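**Ordering Funden readers by word difficulty, not by publication date?**

Posted Monday, December 18, 2023 by hidmont_reader

I run a read-aloud group for second graders and am working through the Funden series in the Stistden paperback edition. The set has 18 titles. The publication order puts the two hardest books near the front, and most of my readers stall on the made-up words in them. The back covers give an age range but no reading level.

Is there a accepted order by difficulty? If there isn't, how would you sort them? I have the full set on the shelf and can type out sample pages if needed.

**Vlastimil Urban**

There is no official list. The publisher dropped level codes when the paperbacks were reset in June, and the older codes were based on the hardcover text, so they don't carry over cleanly.

Sort them yourself as follows:

1. Take 4 pages from each book: one near the start, two from the middle, one near the end. Skip pages that are mostly dialogue.
2. Count the words a typical reader in your group would have to sound out. Count a repeated word once.
3. Count made-up words separately. They are usually phonetic and slow a child down less than an irregular real word does — weight them at half.
4. Add the two figures and sort from low to high.

On my own set this put *The Gajdoš Kettle* first and the two early titles close to the end. Sentence length made little difference. The author writes short sentences all the way through, including in the hard books.

Check the chapter length as well. Anything over some 48 lines to a chapter needs a break when read aloud.

**shelf_end**

I just let them pick. The kitchen one goes over well and has hardly any odd words.

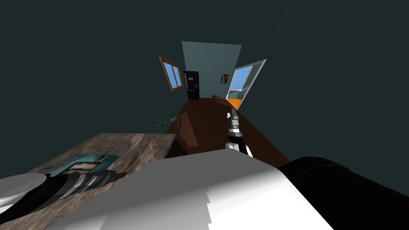

*Kitchen book: the far wall, with the fridge and its magnets*

Haven't tried the counting method.

**tmoss**

Vlastimil's method works, but test the half weight on your own group first. Mine needed full weight for any made-up word with a silent letter. Also, the large-print copies split the longer chapters differently, so use one edition for all the samples.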